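The Basket by the Door
January 22, 2024

Hayley Whiteley used to lose about 7 minutes every morning to her kitchen counter. Keys, mail, bananas and a roll of tape all lived in the same heap, and her two children had to dig through it to find a snack. In December she bought a few wicker baskets and put a paper sign with each one.

"I wrote the words by hand because I figured I would change my mind," she said. "I haven't changed them yet."
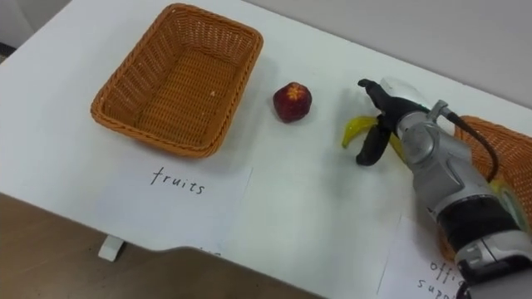 Labels are the cheapest part of any sorting system, and the part most people skip. Domingo Domínguez, who runs the home goods shop Skestora, sold 1,814 baskets last year and says few customers ask him how to mark them. He recommends one plain word in black marker, set in front of the basket where it can be read before anything goes in. A sheet of white paper with "fruits" written on it in lowercase does the job. He tells people to leave it there for a month before paying for anything nicer.

The word should be broad. Whiteley's first sign said "apples," and the pears ended up on the windowsill. Eylül Canpolat, a preschool teacher, has her class practice with toy food at a low table. Children who can't read yet learn the shape of the word, she said, and by spring most of them put things back without being asked.

Size matters too. Canpolat likes a shallow basket with sides that lean outward, so small hands can reach the bottom. Deep ones hide whatever went in first. With real fruit, that means a soft pear under five good ones.

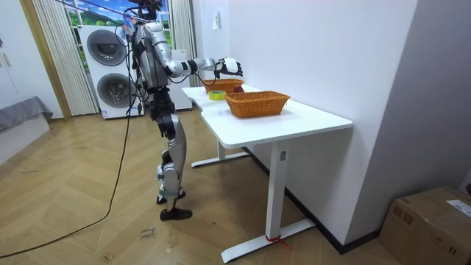
Two wicker baskets share a white desktop with a roll of yellow tape.

Wicker has its drawbacks. Crumbs settle into the weave, and juice stains it. Domínguez shakes his baskets out over the sink and goes over them with a dry brush. He lines the ones that hold ripe fruit with a cotton towel.

Whiteley now has five baskets in use. The one for mail is already full.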